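The Shoe Rack

Muthu Kamath had promised the landlord the thing would be out of the back room by December, and it was already past eleven on a night when the heat in the building had gone off.

"Run it again," said Gowda.

"I've run it eighteen times."

"Then you know how."

Gowda had put in 4,000 dollars, which bought him a key to the workshop and, in his view, the right to sit behind the bench in his coat and say things. He had sold vending machines up and down the valley before he retired to Fultley. He had never in his life seen a machine do what the man who built it said it would do, and he mentioned this most evenings.

Muthu typed. The robot stood in front of the rack and did nothing for a while. It often did nothing. There was a fan somewhere in its chest that came on when it was thinking, or when it was warm, and Muthu had stopped telling people which.

"In Sorkance," Gowda said, "there was a fellow with a machine that made soup. Lovely machine. Chrome. You put your coins in and you got soup."

"And?"

"And there was a boy inside the cabinet. Nine years old. His nephew."

"There isn't a boy in this one."

"I didn't say there was. I'm saying I paid for the soup twice before I looked."

The fan came on. The right arm lifted with that small hitch at the elbow Muthu had been chasing since summer, a hitch he had blamed in turn on the belt, the mount, the software and the cold.

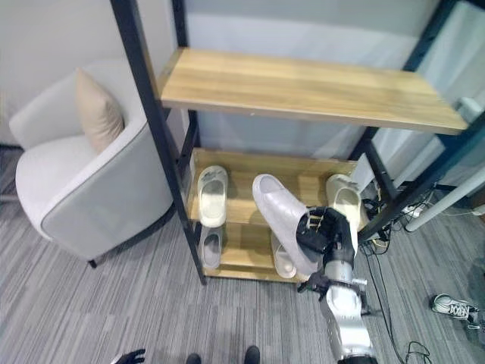

Muthu had written the grasping part himself, over the better part of a year, after the kit he'd ordered from Mornberg came with a manual for a different arm. He had started it on blocks. Blocks were easy, everybody did blocks, and Gowda had said so at the time. Then cups, then a stapler, then for one bad month a bag of rice. Shoes had been Gowda's idea. His wife had trouble bending now and shoes were what she cursed at in the mornings, so if the machine couldn't do a shoe he didn't see what it was for. Muthu watched the black fingers close around the heel of the white slide, the toe of it tipped up and to the left over the middle shelf, and felt what he always felt at this point, which was mostly dread. A heel was a good place to hold a sandal. He had told it to go for the heel. Whether it had gone there for the reasons he'd given it or had just bumped into it, he couldn't have sworn in court.

"It's got it," he said.

"It's got hold of it," said Gowda. "Where's it going?"

"Back on the shelf."

"Which shelf?"

Muthu looked at the screen. The number in the corner said 99, meaning the program was ninety-nine percent sure of itself. It had said 99 the night it put the stapler in the sink.

"It'll pick one," he said.

"They're all the same shoe, Muthu."

"They're pairs."

"They're all the same shoe. You could put them anywhere and say it was right. Give it a boot. Give it one of mine." He was already unlacing. "Give it something it hasn't been introduced to."

"Leave your boot on, it's freezing."

"You're afraid of the boot."

He was afraid of the boot. He had tried a boot, alone, on a night he hadn't told Gowda about, and the hand had gone around it and around it like someone feeling for a light switch in a hotel room, and at last had pushed it onto the floor and reported success. He had deleted the log. That had bothered him more than the boot.

The arm waited. The wrist turned a few degrees and turned back. Muthu kept his finger near the stop button, as he did every time, and as he did not do whenever somebody came by with a phone to film it.

"My wife would have had it put away by now," Gowda said. "With the bad back."

"It isn't a race."

"You said five seconds. In the letter. I have the letter."

"I said in time. In time, five seconds."

Gowda grunted. He had one boot off and was holding it in his lap, a big brown thing with the tongue hanging out. His sock had a hole at the toe. He looked from the boot to the arm and didn't get up.

"What does it do if it drops it?" he said.

"Tries again."

"On its own?"

"It's supposed to."

"Supposed to," said Gowda, but he moved his chair in a little closer -- close enough that Muthu had to ask him to mind the keyboard.

The fan stopped. The elbow gave its hitch, and the arm began to come down.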